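Monwood MW-257 Satellite Image Receiver

The MW-257 receives and decodes weather satellite passes in the 137 MHz band. Cloud, ash and sea-ice products are written as georeferenced files - no separate processing license is needed.

Swath limit: 2338 km
Image buffer: 4000 lines
Part number: 3959
Antenna: sold separately

Firmware updates are issued each August. Send calibration questions to Kamil Skála, Erkier technical desk.

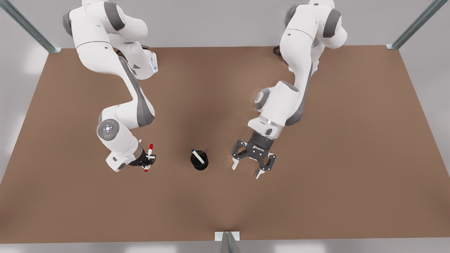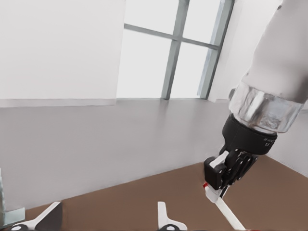 Page last changed: 7/16/18

Prices exclude shipping. Units ordered with the Baluyot mast kit ship in one carton.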